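Wrist View Plus Head View: What the Second Stream Bought Us

Last month I wrote that our wrist-only policy had stalled on the bin task and that I suspected the camera placement. Nayeli Llanos suspected the data. We ran the comparison both ways in November, and I owe her a coffee.

Setup first. Demonstrations are collected with hand-held grippers, two per operator. Each gripper has its own wide-angle camera, and the fiducial markers give us a pose reference when the visual odometry drifts. The new part is a head-level view, synced to the gripper streams in Ernent, our logging tool. We kept 200 demonstrations after filtering. The policy is the same diffusion model as before, with one extra image encoder.

Gripper camera first, head-level camera second:
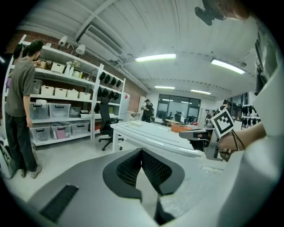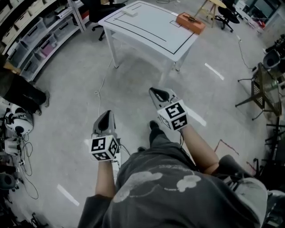 Sync was the tedious part. The streams start at different times and the clocks disagree, so Ernent aligns them on a shared flash at the beginning of each take. Residual offset was under 20 ms on every take we kept. Anything worse was thrown out without repair.

Results on the bin task, same 3 seeds for every condition. Wrist-only on the old data: stalled, as reported. Wrist-only on the new data: 86 percent. Wrist plus head on the new data: also 86 percent. The extra encoder made training slower and changed nothing I can measure.

So the gain came from the demonstrations. The old set had a narrow range of approach angles - Nayeli plotted them and the cluster is embarrassing. The new operators were told to vary their starting pose before every take.

I still want the head stream for the two-handed handoff, where each gripper loses sight of the other. The Cumico branch has the config if you want to try it. The handoff runs are queued behind a calibration fix, and I'll post the numbers when they finish.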